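3.2 Collecting the sorting demonstrations

I should say up front that this part of the project took over my whole semester, and a fair bit of everybody else's. We're a student robotics club at Hillwood, and the paper you're reading started as a club project called Wiltine (the name came out of a long argument over pizza and it stuck). The goal was simple to say: teach a policy to sort mixed household stuff into two open boxes, using only demonstrations that club members recorded by hand. No lab time, no real arm until the very end, just us and a hand-held gripper going home in a backpack.

We set a target of 400 demonstrations for training and another 400 that we'd keep aside and never look at until testing. That sounded like a lot in November. Then we found out how fast you can go once you get into a rhythm, and we ended up with 1,815 recordings in total, counting all the ones we later threw away. I'd much rather have too many! But somebody has to watch them all, and for most of the set that somebody was me.

Each demonstration is one object picked up off a table and put into one of the boxes. The person holding the gripper works the fingers directly, so what gets recorded is pretty close to how a human would reach for the thing, only with two stiff black fingers doing the grabbing. We asked people to leave their rooms the way they were. My first instinct had been to clear everything out and hang a plain sheet behind the table, and Themba Lekota talked me out of it during our very first planning meeting. His point was that the policy would fall apart the minute it saw a sofa. So sofas stayed, curtains stayed, and patterned tablecloths were welcome.
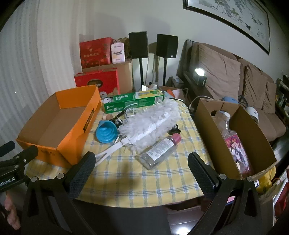 Figure 4. Tabletop layout for box sorting in a home setting, with an open box on each side and the mixed objects between them.

Choosing the objects turned out to matter more than I expected. We wanted things that ask for different grasps. A toothpaste box is easy, you come down over the narrow sides and squeeze. A small wooden ball is a pain, because it rolls if one finger touches before the other. A feather duster is my favorite of the bunch: the fluffy end is hopeless to grip in any repeatable way, so nearly everyone goes for the handle, and then the whole thing sticks out sideways and has to be turned to fit in the box. Clear bottles gave us a different headache, this time with vision, and I'll come back to them in Section 4.

We also went back and forth on whether to tell people which object goes in which box. In the pilot we didn't, and the labels were a mess (two members had opposite ideas of where a funnel belongs, and both were very sure). For the main collection we wrote the target box on a card for every object and read it out before each take. It slowed us down a little, but agreement between members stopped being a problem.

Every person did a practice block of 5 takes before anything counted. Those are marked in the logs and we left them out of training. I tried adding them back in once, out of curiosity, and the policy picked up a funny little pause before closing the fingers, which I'm fairly sure it learned from beginners who were stopping to line things up.

For review we used a small tool called Arkow that one of our members wrote over a break. It plays a take at double speed and lets you tag it keep, drop or argue. The "argue" pile went to a second reviewer, usually Themba. Drops were mostly takes where the object slipped, or where someone's sleeve got in the way of the view. We kept slips if the person recovered in the same take, following the scheme we call the Sydorenko rule in our notes, and I think that was the right call even though it makes the data look untidy. The effect of those recoveries on the final success rate is covered in Section 5, along with the version of the policy we trained without them.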